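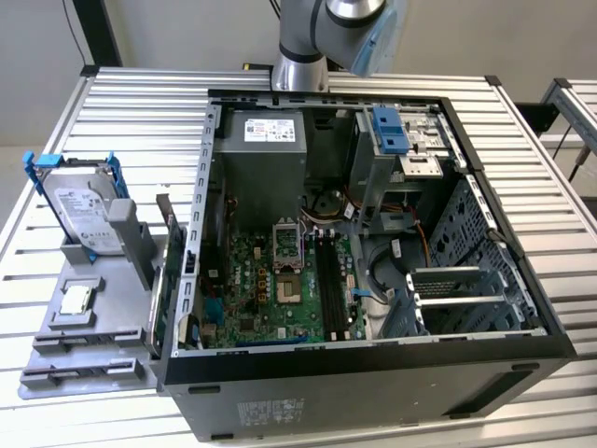 ふたを開けたデスクトップ、ギャラリー

ようこそ！古いデスクトップパソコンの中身が好きで好きで、とうとう専用のページを作ってしまいました。黒いタワーを銀色の作業台にごろんと寝かせて、上からのぞいたところが一枚目です。CPUソケットは空っぽで金具がぱかっと開いているし、メモリの差し込み口も二本とも何も刺さっていない。この「がらんどう」の感じがたまらないんですよね。引っ越しの前の日の部屋みたいで。

このページは写真の追加がのんびりです。そのかわり一枚あたりのおしゃべりが長いです。一行か二行にするつもりで書き始めるのに、いつも気がつくと、だらだら続いています。飛ばし読みでどうぞ。

寝かせたタワー

写真の下にひとこと、と思ったら、まず言いたいのは電源から出ている線の色でした。黄色とオレンジと赤。中はだいたい灰色と銀色なのに、あそこだけお祭りみたいでしょう？初めてケースを開けた人が「うわっ」と言うのもたいていここで、私も最初に見たときは、触ったら怒られそうだと思ってそっとふたを閉めました（そのあと三日くらい開けられなかった）。

もうひとつ好きなのが、ドライブのところの青いレバー。大量生産の事務用パソコンって、外から見るとどれも黒くて四角くてそっけないのに、ふたを開けると「ここを持ってね」という場所だけ色がついていることがあるんです。こういう親切に弱い。設計した人に会えたらお茶をごちそうしたいくらいです。

空のソケットについて

CPUの入っていないソケットを見ると、つい息を止めてしまいます。細かい接点がびっしり並んでいる種類のものだと、くしゃみひとつが怖い。昔、袖口のボタンをひっかけてピンを何本か寝かせてしまったことがあって、それ以来、作業のときは半袖と決めています。冬でも半袖。寒いです。

曲げたピンは、シャープペンの先を使ってちまちま起こしました。夜の九時に始めて、終わったのが日付の変わるころ。電源を入れたら画面が出て、台所でひとり拍手しました。あの拍手はわりと大きかったと思う。

使わないソケットには保護カバーをかぶせておくのがいちばんです。私はカバーだけを集めた小箱を持っていて、これがなかなか便利。捨てないでくださいね、あれ。手に入れようとすると意外と見つからないので。

メモリの白いつめ

差し込み口の両端についている白いつめ、あれを倒すときの「かちっ」という感触が、分解の中でいちばん気持ちいい瞬間だと思っています。異論はあると思います。ドライブを引き抜くときの「するっ」派もいますし、電源のコネクターを抜くときの「んぎぎ……すぽん」派もいる。

刺すときは逆で、ちょっと緊張します。押しても入らない、もう少し押す、まだ入らない、基板がしなる、怖い、やめる。深呼吸してもう一度。切り欠きの位置が合っているか見てからやればいいのに、毎回この手順を踏んでしまう。性格ですね。

二本しか差すところがない機種は、拡張の楽しみは少ないかもしれません。でも私は好きです。どの組み合わせにするか悩まなくて済むし、同じものを二本そろえてしまえばもうおしまい。すっきり。

部品を置くトレー

タワーの左どなりに、仕切りの形に成形された灰色のトレーがあります。部品を置くものって、こだわりだすときりがないんですよ！

うちではもともと、製氷皿を使っていました。ねじを種類ごとに入れるのにちょうどいい大きさで、しかも安い。ところがある朝、家族が冷凍庫のほうに戻してしまって、ねじ入りの氷が……というところまではいかなかったものの、水を注ぐ寸前でした。以後、製氷皿は禁止です。

次に試したのがお菓子の空き箱。これは見た目がかわいくて気分が上がるんですが、底が平らなのでねじが全部すみっこに集まってしまう。おせんべいの粉も少し残っていて、どうかと思いました。

いまは通販のKowalchukで見つけた仕切りつきの皿に落ち着いています。浅くて、指が入れやすい。深い入れ物だと、最後の一本がどうしてもつまめなくて、結局ひっくり返すことになるんですよね。

ねじ瓶のはなし

ねじといえば、余ったねじを入れているジャムの瓶があります。この前の雨の日、ひまにまかせて全部出して数えてみたら347本ありました。数える必要はまったくなかったです。

不思議なのは、どのパソコンもちゃんと元どおりに組み立てたはずだということ。どこから来たの、君たちは。インチねじとミリねじが混ざっているので、必要なときに限って合うものが出てこないのも瓶のお約束です。似ているからといって無理に回すと穴のほうがだめになるので、指で軽く回らなかったら、そこでやめておくのが安全です。

ほこりと仲よくする

古い機械をもらってくると、たいてい最初の仕事は掃除です。ふたを開けたら綿ぼこりがフェルトみたいになっていた、なんてこともざら。そういうときはベランダへ直行します。部屋でやると、あとで布団がひどいことになる（経験者は語る）。

道具は、やわらかい刷毛とエアダスター。ファンの羽根は指で押さえて、くるくる回らないようにしてから吹きます。勢いよく回すと「ひゅいーん」とすごくいい音がするんですけど、軸に悪いそうなので我慢。穴のたくさんあいた金属の板は、裏と表の両方からやると目詰まりが取れて、光が透けて見えるようになります。これがうれしくて、つい窓にかざしてしまいます。

刷毛はMotoslowという文具屋さんで買った製図用のもの。もう毛先がばさばさですが、このくたびれ具合がちょうどよくて替えられません。

線を戻すという修行

外すのは楽しいのに、戻すのはどうしてあんなに面倒なんでしょう。とくに前面パネルの小さな線！電源スイッチ、ランプ、あともう一個なんだっけ、というあれです。基板に書いてある字が小さくて、最近は虫めがねがないと読めません。

なので、外す前にかならず紙に絵を描きます。写真を撮ればいいでしょうと言われるし、もちろん撮りもするんですが、絵に描くと手が覚えるというか、戻すときに「ここで右に曲がって、この下をくぐる」とすらすら出てくるんです。ノートはもう三冊目。絵はいっこうに上手になりません。

束ねるのには細い面ファスナーを使っています。結束バンドだと、きれいに締め終わった瞬間に一本通し忘れを見つけて、切ってやり直し。これを一晩に三回やった日があって、そこで考えを改めました。

お便りから

前にこのページを見てくれたYaroslav Mykhailiukさんから、「電源は中も開けて掃除するのですか」とお便りをいただきました。開けません！電源の箱の中は、コンセントを抜いたあとも電気が残っていることがあって危ないので、外から吹いて、シールを眺めて、おしまいにしています。気になる音やにおいがするものは素直に交換で。

Carter Beaudoinさんからは、「寝かせて作業すると腰が痛くなりませんか」とのこと。なります。床でやっていたころは、立ち上がるたびに変な声が出ていました。台の高さを上げてからずいぶん楽になったので、腰が心配な方はまず台です。工具より先に台。

それから、値段のことをよく聞かれます。私がふだん連れて帰るのは、Brovowの中古コーナーに積んである2,000円の箱ばかりです。中身が抜けているものほど安くて、ときどき100円の札がついた部品のかごも出るので、行くたびに底のほうまで探ってしまいます。この前はそのかごから、使い道のわからないブラケットを8枚も買ってしまいました。使い道はまだわかりません。

これから載せたいもの

写真がまとまったら、続きに足していくつもりです。いまのところ候補はこんな感じ。

光学ドライブの引き出しの中（ゴムのベルトがかわいい）
ファンの裏側のシールいろいろ
古いヒートシンク、山みたいな形のやつ
ドライブのレバー、色ちがいを並べて

最後のは青のほかに緑や紫も集めたいんですが、なかなかそろわなくて。もし押し入れに眠っている機械があって、ふたを開けたら変わった色のレバーがついていた、という方がいたら、ぜひ教えてください。飛び上がって喜びます。

七月はベランダ作業がつらいので、更新は涼しくなってからになりそうです。ねじ瓶のラベルだけは、それまでに貼り替えておきます。

追記：お便りで「作業中の音楽は？」という質問も来ていました。Ploltinlowという深夜のネットラジオをかけています。しゃべりがほとんどなくて、小さいねじを落としたときの音がちゃんと聞こえるのがいいところです。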